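Workshop Tips / Safety
26 May 2026, by Urmas Rebane

Last September my small robot arm stopped in the middle of a job and fell on the table. A loose cable had caught its elbow and pulled out the power plug. I lost two evenings to find this.

Now I clear the cables before I switch on.
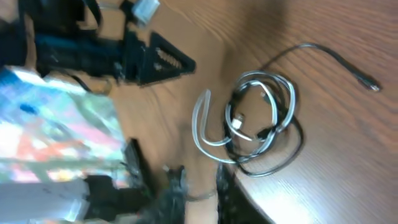
Black and pale cables in one tangle on the table.

Switch off first and support the arm with your hand. Free the plugs one by one, and never pull on the wire. Tie each cable separately, but leave 15 cm of slack at every joint. Then move the arm slowly through its full reach before you let it run alone.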